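Zisance Two-Arm Cell: Set-Up and Teaching Guide
Section 4. Teaching a hanging task by remote control
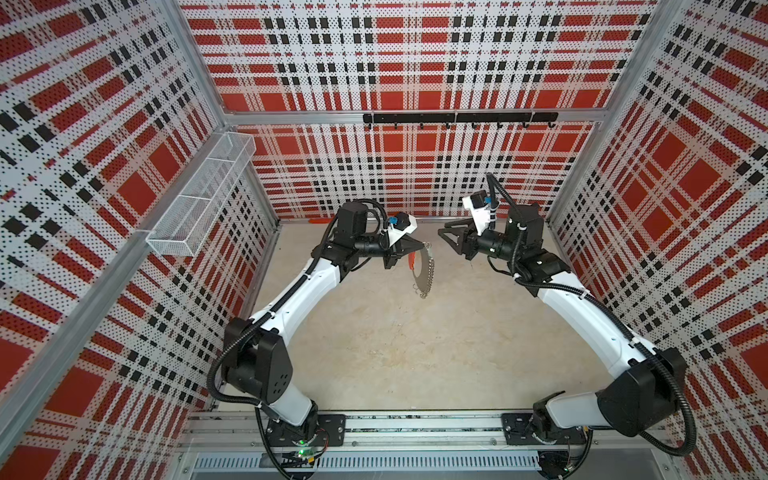

Sections 2 and 3 covered mounting the arms and pairing them with the lead handles. By now both arms should follow the handles without a fault showing on the Wola console. If they don't, go back to Section 3.6 before you record anything.

Section 4 uses one task from start to finish: taking a light, flexible item such as a chain or a lanyard in one gripper, passing it to the other, and hanging it on a wall hook. Flexible items are harder to teach than blocks or cups. The part you are not holding keeps moving after the arm stops, and it will not hang the same way twice.

4.1 Before you start

You need the following:

Both lead handles, clamped to the operator desk
The foot pedal (left side starts and stops an episode, right side discards it)
The item to be hung
A hook rack fixed to the back wall, within reach of both arms
The Wola console, version 2 or later

Check that the hook rack is tight. A rack that shifts during a session spoils the episodes recorded before the shift as well as the ones after it.

Leave the patterned wall panels in place. If you change a panel, even for a clean one with the same print, start a new task folder.

CAUTION: Keep hands and sleeves out of the cell while the arms are live. Press Hold on the console and wait for the message ARMS HELD before you reach in. Hold does not cut power to the grippers. They can still close.

4.2 Set the home pose

1. Press Hold.
2. On the console, open Arms, then Home.
3. Release Hold and bring both arms up with the lead handles until the grippers face each other over the middle of the floor. Leave a clear gap between the fingers.
4. Look at the cable on each arm. It should follow the arm with a little slack at the wrist. If it pulls tight, back the wrist off and try again.
5. Press Save Home. The console stores one pose for each arm.
6. Press Go Home twice to confirm. Both arms should move away from the pose and return to it without touching.

Note: Each episode must begin at home. If you start anywhere else, the console flags the episode in yellow and leaves it out of training unless you clear the flag by hand.

4.3 Check the wrist cameras

1. Open Cameras. Both wrist views should be live.
2. Close each gripper in turn. The fingertips must stay in view when closed.
3. If a view is black, press Hold and reseat the connector at the camera. Do not pull on the cable.
4. Lock exposure. Automatic exposure makes shiny metal flare when it swings close to the lens, and the item can vanish from the view for a moment.

4.4 Record a practice episode

Practice episodes go to a scratch folder and are deleted when you close the session. Do at least a few before recording for real, even if you have taught other tasks on this cell.

1. Press Hold. Place the item on the cell floor, within easy reach of the left arm. Step back and release Hold.
2. Press the left pedal. The console beeps once.
3. Lower the left gripper over the item and close it slowly. Grip near one end so that the rest hangs free.
4. Lift straight up until the item clears the floor, then wait for the swing to die down.
5. Bring the right gripper in from the side and close on the item just below the left fingers. Pinch it across, never along its length.
6. Open the left gripper and draw it back the way it came.
7. Carry the item to the hook. Approach from above and a little in front of the wall.
8. Lower until the hook takes the weight, then open the right gripper.
9. Return both arms to home and press the left pedal again.

Do not rush step 4. A policy trained on hurried lifts will try to grab a moving item and mostly miss.

If you drop the item during an episode, you may pick it up again with the arms and carry on. Recoveries are useful – keep them. Use the right pedal only when the item has gone out of reach, the arms have touched each other, or somebody has reached into the cell.

4.5 Record the task set

1. Open Tasks, then New. Give the task a short name with no spaces.
2. Type one line of instruction text, such as "hang the chain on the hook". Use the same line for every episode in the set.
3. Set the target to 100 episodes.
4. Record as in 4.4. Move the starting place of the item a little each time, and change which way round it lies.
5. Rest when your hands get tired. Tired operators overshoot at the hook, and the arms copy it faithfully.

Note: A single folder holds up to 499 episodes. After that the console opens a second folder with the same name and the ending _b. The two are joined at export.

If more than one person will operate the handles, enter operator initials at each change. Mixing operators is fine. Mixing styles inside one episode is not, so change over between episodes.

4.6 Review and export

1. Open Review and play each episode at double speed.
2. Mark as Bad any episode where the gripper view freezes or the arms stop for no reason.
3. Press Export and choose Virnent format, unless your training machine asks for raw.
4. Wait for the message EXPORT DONE before removing the drive.

4.7 Fault messages in this section

Fault 621: handle and arm disagree. The lead handle was moved while the arms were held. Put the handle back near the arm's pose and press Match.

NO HOME: no home pose is stored. Repeat 4.2.

LOW SPACE: the drive is nearly full. Export and clear old folders. Recording stops by itself if you ignore the message, and the open episode is lost.

Section 5 covers training on the exported set and the first run without an operator.

Guide revision 12/02/2018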